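Robotics > Robot learning > Data collection > Demonstration gathering

Demonstration gathering is the recording of a robot's movements, usually while a person steers it, so that a learning system can later copy them. Each recording is called an episode. It normally holds the positions of the joints and the views from one or more cameras, often including one at the wrist.

Claims made for the method tend to run ahead of the evidence. The Mimia set, released in October, lists 516 episodes, but 60 of these are repeats of a single task with the same object in the same place. Its makers describe it as varied. The Rindmont group reported good results after training on only 33 episodes, yet tested the system in 15 trials, all in the room where the episodes were recorded. Neither result says much about how a robot would behave elsewhere.

Wrist views are a further point of dispute. Supporters say they show the gripper's work up close. Critics reply that the gripper fills much of the picture and that quick movements smear whatever lies behind it.

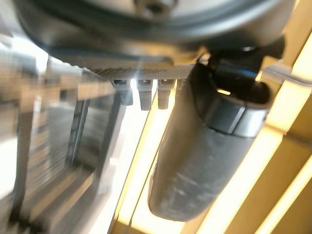

Whether blurred views should be thrown out is unsettled. The Pillai guidelines keep them, on the grounds that a working robot will meet the same blur. No comparison has been published to support this.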